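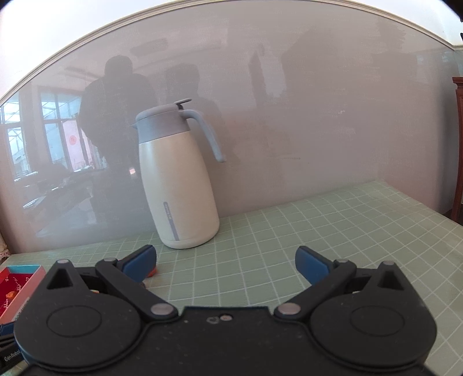 ## Flasks, kettles and urns: June check

Stanine House, second floor kitchen and the craft tables. Checked by Thulani Dlamini, comments by same. Countersigned by Cauã Pimentel, who adds his own remarks whether asked or not.

Marks: **P** pass, **A** needs attention, **F** fail, out of use until further notice.

### White carafe, grey-blue lid

- [x] Standing upright on a flat surface. **P.** It was on the green cutting mat. Mats are for cutting on. The carafe goes back on its tray when the coffee's finished.
- [x] Body free of cracks and dents. **P.** Tapped it all over with a teaspoon, as the old form instructs. Sounded like a carafe.
- [x] Lid screws down fully. **P.** Two turns and a grunt.
- [x] Flip tab opens and shuts. **P.** Stiff. Cauã says it isn't stiff. Cauã goes climbing.
- [x] Handle secure, no wobble. **P.** The lower end is free by design and points at the floor. Please stop reporting it as broken.
- [ ] Spout clean. **A.** Tea, historic. Bottle brush ordered from Mathebula, again.
- [ ] Label legible. **A.** The print on the grey strip is tiny. I took it to the window and then took my glasses to it. Larger label to follow, saying HOT in letters a tired person can read.
- [x] Holds heat. **P.** Filled at 9 in the morning, still too hot to gulp at 11. Method: gulping.

### Kettle (Atoseo, the loud one)

- [x] Flex undamaged. **P.**
- [ ] Limescale. **A.** There's nearly 147 grams of it by the look of things, though I admit I didn't weigh any. Descale before the next check.
- [x] Switches off by itself. **P.** Eventually, and with some resentment.
- [ ] Lid closes first time. **F.** Sixth attempt. Kettle unplugged and put on the high shelf with a note on it. The note has already been moved once. Put it back.

### Urn

- [x] Tap doesn't drip. **P.**
- [x] Drip tray emptied. **P.** By me, just now, so that I could tick it.
- [ ] Warning sticker in place. **A.** Half of it is. It currently reads CAUTION SURF.

### Tables and worktops

- [x] No hot drinks next to paperwork. **P** at the time of checking. I make no claims for the afternoon.
- [x] Walkways clear. **P.** Cisel delivery boxes flattened and taken down.
- [ ] Cutting mats free of heat marks. **A.** One to be looked at again in better light. They warp if you stand hot things on them, and a new one costs 18 pounds.

### To do before the next round

1. Brush for the spout (Thulani).
2. New label and a whole sticker (Cauã, who has the nice printer).
3. Replace kettle, or persuade somebody upstairs to.

*Added by C.P.: the flip tab is fine.*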